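### 3.2 Surface finish and reported table use

The second part of the study looked at how households treat a wooden table once it is in daily use. Earlier work on furniture wear has mostly been done in laboratories, where panels are rubbed, soaked and heated on a fixed schedule. Those tests are useful for comparing one finish with another, but they say little about what people do at home. Angelovski and Tang raised this point in their survey of rental apartments in Plotidero, and our interviews were planned with their questions in mind.

We visited 16 households in the Lahlou district. In each one, the person who did most of the cooking was asked to describe a normal day at the table, starting with the first meal. The interviewer did not mention damage or cleaning until the person had finished. After that, the interviewer asked about marks on the surface, when they were first noticed, and what had been done about them. Interviews were held in the home and written up the same evening.

Oiled tables and lacquered tables were treated differently. Owners of oiled tables expected marks and described them without much concern. Several could say which meal or which child had caused a given stain. Owners of lacquered tables used cloths and mats more often, and they were more likely to move homework and repairs to another room. Figure 3 shows a wooden table with a white robotic arm reaching over it, in a computer rendering.
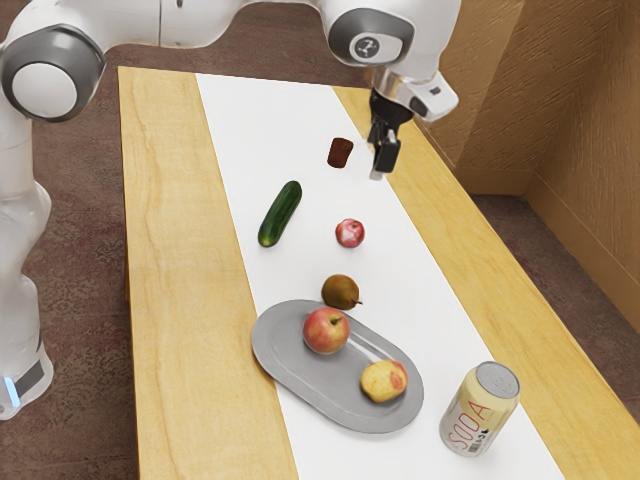
**Figure 3.** Wooden table and white robotic arm (computer rendering).

Cleaning habits followed the same split. In the oiled group, most people wiped the table with a damp cloth and left it to dry on its own. Re-oiling was put off, often by a year or longer, and three households had never done it. In the lacquered group, people used spray cleaners and dried the surface by hand. Two of them had been told by the seller to avoid sprays and used them anyway.

Age of the table mattered less than we expected. Eight of the tables had been bought secondhand or passed down in the family, and their owners did not treat them with more or less care than the owners of new ones. What did make a difference was whether the household had a second surface for messy work. Where there was none, the table was used for everything, whatever its finish.

There are limits to what can be drawn from these answers. People may report more careful habits than they keep, and a single visit gives no way to check. Golestani's Ronolska diaries, in which residents noted each use of the table for nine days, found more eating away from the table than the same residents had reported in interviews. We return to this difference in Section 4, where the interview answers are compared with the wear measurements taken in July.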